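4. Do latch toys teach anything that lasts? 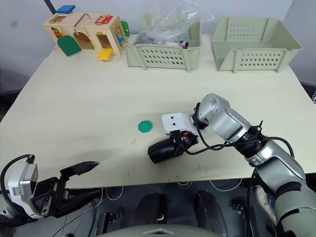

Perihan Uçar
Nolthorpe Working Papers in Early Learning, section 4 of 8

Figure 4.1. A wooden busy box with blue, red and yellow latch pieces and a green arched door, partly open.

The claim that latch toys build "fine motor skill" appears on nearly every box they are sold in, and it has drifted from there into parenting columns, nursery inspection forms and, more worryingly, into papers like this one. I want to separate three things that the claim runs together. The first is that a child who plays with a latch gets better at that latch. The second is that the child gets better at latches in general. The third is that the child gets better at other things done with the fingers, such as buttoning a coat or holding a pencil. The first is hardly worth disputing. The second has some support. The third is where the money is, and the support for it is thin.

4.1 What was compared

Toys of the kind in Figure 4.1 put several fastenings on one small house or board, so that a child meets more than one type of movement without changing toys. We placed latch toys in the homes of 40 children between two and three years old for 8 weeks. A second group of 40 received a set of picture books of similar cost. Parents in both groups kept a short daily diary, and every child was seen at the start and at the end by a tester who had not been told which group the child was in. I say "had not been told" because several children told her.

The test had three parts, matched to the three claims. Children were given a latch of a type they had at home, a latch of a type they had not met, and a buttoning strip. The buttoning strip follows Devadiga's design, with large flat buttons and loose holes. Each part was scored by the number of fastenings opened or closed in 60 seconds.

4.2 What was found

On the familiar latch the toy group did better than the book group, and by a wide margin. This result should impress no one. The book group had never handled that latch, and we would expect the same gap if one group had been given a can opener.

On the unfamiliar latch the toy group was still ahead, but the gap was much smaller, and most of it came from a handful of children who were also among the oldest. When age was taken into account, what was left could be chance. Ekholm reads a similar pattern in her own data as "early transfer." I don't think the word is earned. A child who has spent weeks pulling at small metal parts may simply be less shy of a new one, and will start sooner. In a test against the clock, starting sooner looks the same as being more skilled. We did not record time to first touch, and we should have.

On the buttoning strip there was no difference worth reporting.

4.3 The diaries

The diaries are weaker evidence than the tests, but they raise a problem that the tests hide. Parents in the toy group reported long stretches of play in the first week and very little after the third. Several entries for the later weeks read only "not today." If most of the practice took place in the first days, then an 8-week trial is really a trial of a much shorter exposure, and so are most of the published trials, which seldom report use at all.

There is a second difficulty. Where play did go on, it often went on with an adult. One father wrote that he and his daughter hid a raisin behind one of the doors every evening, and that she learned to ask for it by name well before she could open the door. If children in such homes do improve, it is hard to say how much of the credit belongs to the latch.

4.4 Objections

It may be said that buttoning is too hard for this age and that a gain would show up later. That is possible. It is also the kind of defense that can be made for any toy, and the Plurnoner review makes it for three different ones. Those who expect a late effect should name the age at which it will appear and then test for it.

It may also be said that 40 children per group is too few. For a small effect I agree. The claims printed on the packaging, however, are not claims about small effects, and an effect large enough for a parent to notice at home ought to have had a fair chance of showing in our scores.

None of this is a reason to take the toys away. By the diaries, most children liked them for a while. Section 5 turns to lacing cards, where the published claims are stronger and the trials, as far as I can find, are even fewer.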